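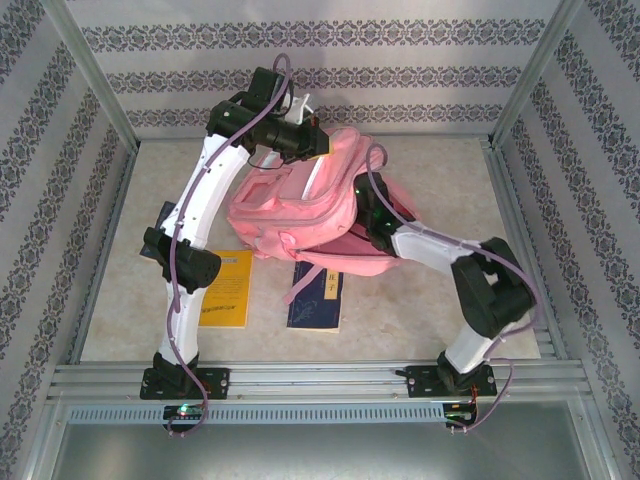
Brondilum 双腕ワークセル　手首カメラ視界監視ユニット

バッグや衣類のようなやわらかい物を2本の腕で扱うBrondilumワークセルに、視界監視ユニットが加わりました。もとはと言えば、自分たちの設備で起きた不具合がきっかけで生まれた部品です。失敗の中身まで含めて紹介させてください。書きたいことがたくさんあります!

7月に起きたこと

Sernicoの試験室で、リュックのコンパートメントを片腕で押さえ、もう片腕で開く動作を繰り返していたときのことです。163回目の動作で右腕が止まらなくなりました。正確には、止まるべき位置を過ぎても布を押し込み続け、関節のトルク制限にかかってようやく停止しました。

けが人はなく、腕も無事でした。ただ、グリッパーの指がストラップの輪に入り込み、布を引いたまま固まってしまったので、外すのにかなり手間取りました。しかもその場で復帰ボタンを押していたら、腕は原点へ戻ろうとしてバッグごと引きずっていたはずです。あとでログを読み返して、ちょっと冷や汗が出ました。

原因はトルク側にはありませんでした。手首カメラの映像が布で埋まり、距離の手がかりがなくなったのに、制御側が「映像は届いている、だから正常」と判断していたのです。カメラが断線すれば即座に止まります。ところが、きれいに届いている「何も写っていない映像」は素通りでした。設計を担当したDuarte Nogueiraは報告書に「信号の有無だけを見て、中身を見ていなかった」と書いています。

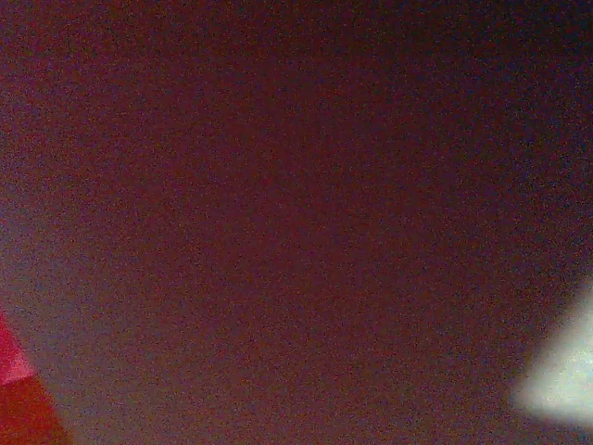
手首カメラは対象に寄れば寄るほど頼りになる、と私たちは思い込んでいました。実際には、ある距離を割ると輪郭も縫い目も拾えなくなり、残るのは色とざらつきだけ。そこへ強い反射が入ると自動露出まで引っぱられ、画像処理は直前の推定位置を延々と使い回します。硬い箱なら接触した瞬間に力が立ち上がるので、ここまで深追いしません。布はじわっと沈むので、力覚のしきい値に届くまでが長い。やわらかい物ならではの、実におもしろくて厄介な問題です。

ユニットの働き

視界監視ユニットは、左右それぞれの手首カメラの映像を別々に評価します。見ているのは輪郭の量、白飛びした面積、連続する画像の変化量です。どれかが下限を割ると「視界喪失」と判定し、次の順で動作します。

1　該当する腕の前進方向の動きを止める。
2　反対側の腕を現在位置で保持する。布を両腕でつかんでいる場合、片側だけ動くと張力が急に変わるためです。
3　グリッパーは開かず、閉じず、そのままの力を保つ。
4　操作画面に、喪失した側と判定理由を表示する。

自動では復帰しません。試作の初期には少し後退して撮り直す機能を入れていましたが、ストラップが指に掛かった状態で後退するとバッグが持ち上がるため、外しました。便利な機能だったので惜しかったのですが、外して正解だったと思っています。

固定カメラとの併用

作業台全体を見る固定カメラがあるセルでは、その映像を復帰前の確認に使えます。手首側が見えなくなっても、両腕とバッグの位置関係は離れた視点から確かめられます。停止の判定そのものには使っていません。上や横からの視点では、指先が布の陰に入ると肝心な接触部分が見えないからです。

ケーブルの取り回し

今回の調査でもうひとつ見つかったのが、手首まわりのケーブルの余長です。手首の上で輪を描くように逃がす配線は、ひねり動作に追従するために必要な余裕です。ところが引っ掛かりを外そうとして腕を手で動かしたとき、この輪が布のループと絡みそうになりました。現行の取付説明書では、結束の間隔を見直し、輪が指先側へ倒れないよう固定位置を追加しています。既設のセルにも同じ手順で対応できます。

バッグが噛み込んだときの外し方

非常停止を押し、駆動電源が切れたことを表示灯で確認します。
もう一方の腕がバッグに触れている場合は、そちらから先に布を外します。
グリッパーの手動解放ねじを少しずつ緩め、布を指の間から抜きます。ストラップを強く引かないでください。
ケーブルと爪の間に布が残っていないかを目で確かめます。
電源を入れ直したあと、原点復帰の前に低速で単軸動作を行います。

書籍など作業台に置いた物も、原点復帰の前に必ず片付けてください。復帰の経路は台の上の物を避けてくれません。

試験の結果

改修後、同じリュック開閉の動作を656回行いました。視界喪失の判定は7回。いずれも布に接触したあと、トルク制限にかかる前に停止しています。7回のうち2回は、布の沈み込みではなく強い反射による白飛びでした。止まらなくてもよかった停止かもしれませんが、私たちはこのしきい値のまま出荷します。光沢のある生地を多く扱う現場では、まず照明の角度を変えてみてください。かなり効きます。

試験を受け持ったAmândio Bastosは、薄手のナイロン、起毛した生地、濃色の無地でも同じ動作を試しています。いちばん手強いのは濃色の無地で、離れた位置でも輪郭が少なく、早めに止まりがちです。この改善は次の更新で取り組みます。個人的にもとても楽しみにしているところです。

仕様

対応機種　Brondilum双腕ワークセル(単腕構成は非対応)
監視系統　2系統、左右独立
取付場所　制御盤内または前面レール下
停止方式　動作保持。非常停止回路とは独立
表示　系統ごとの状態灯、操作画面への理由表示
記録　判定前後の映像と関節角度
付属品　ユニット本体、接続ケーブル、結束材一式、取付説明書

ご注意

本ユニットは人の検知には使えません。手や腕がカメラに写っていても停止を保証しないため、囲いの扉スイッチと非常停止は必ず有効にしておいてください。Koller製の扉スイッチをお使いの場合も、配線の変更は不要です。

入手と問い合わせ

取り付けと既設セルの点検はTekitzが受け付けています。7月以前に導入されたセルでは、ユニットを追加しない場合でも、制御ソフトの更新とケーブル固定位置の点検をお願いします。更新版では、手首カメラの映像が変化しないまま前進が続いたときに警告が出ます。

似たような止まり方、あるいは止まらない方を経験された方は、ぜひ記録を送ってください。扱っていた物の素材と、そのときの照明の向きも書き添えていただけると調査がぐっと進みます。

ページ更新日　2026年9月10日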